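Inicio – La asociación – Actas – Talleres – Contacto

Buscar en este sitio Buscar

Acta de la reunión de abril del grupo de automatización doméstica Gilar

Abre la sesión Alžběta Kopecký, que da la bienvenida a los 5 asistentes y agradece de corazón que hayan venido un domingo, con el día tan bueno que hacía. Se aprueba el acta anterior con una corrección: donde decía Plusis debía decir Traladeck, que es la empresa que nos cedió las horas de cálculo.

1. ¿Pueden ya las máquinas con las tareas de casa?

Wojciech Tokarz resume lo leído durante el invierno y cuenta, con bastante cariño hacia los aparatos, que doblar una toalla extendida sale razonablemente bien, pero que sacar esa misma toalla de un cesto revuelto sigue siendo otra historia. Se habla un buen rato de los lavavajillas, más de lo previsto, y Miloslav Kopecký insiste en que una casa cambia de sitio las cosas todos los días y que ahí se atascan casi todos los programas que hemos probado.

2. Trabajo de tienda

Vlastimil Havlíček informa de la visita al almacén de Pruvost. Allí les interesa sobre todo abrir y cerrar envases, reponer y retirar lo que no corresponde. El presupuesto que nos pasaron para una mano de segunda mano es de 1.884 euros, y tras un debate largo y muy amable se decide esperar al otoño.

3. Ejercicio de la caja con tapa

Matvii Yatsenko presenta lo que lleva hecho en simulación con el robot de dos brazos: una caja blanca con tapa abatible, un cilindro anaranjado dentro y un cubo oscuro en la mesa, a la derecha. Parece poca cosa, dice, pero cerrar una tapa obliga a medir bien la altura de la mano y a no empujar el resto. Propone hacer 40 intentos antes de la próxima reunión y apuntar los fallos uno por uno, también los tontos. 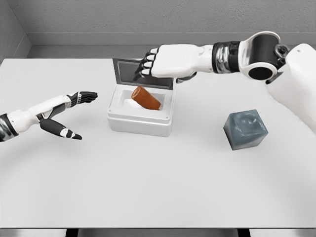

Alžběta Kopecký pregunta si un programa que aprenda a cerrar esa tapa sabría cerrar también la de una fiambrera cualquiera, de esas que hay que apretar por las cuatro esquinas. Matvii contesta que no lo cree, al menos por ahora – la fuerza es lo que peor se traslada de la simulación a la cocina. Se acuerda probar primero con otra bisagra.

4. Ruegos y preguntas

Wojciech pide que se devuelvan los libros prestados. Se levanta la sesión a las 19:30.

Comentarios

Rosa M.: Gracias por colgar el acta, así nos enteramos los que estamos lejos. ¿Habrá algo de planchar?

Wojciech: Planchar lo dejamos para más adelante, Rosa, que la ropa blanda nos da mucho respeto todavía.

Tino: En mi taller me conformaría con que barriera, la verdad. ¡Ánimo con la tapa!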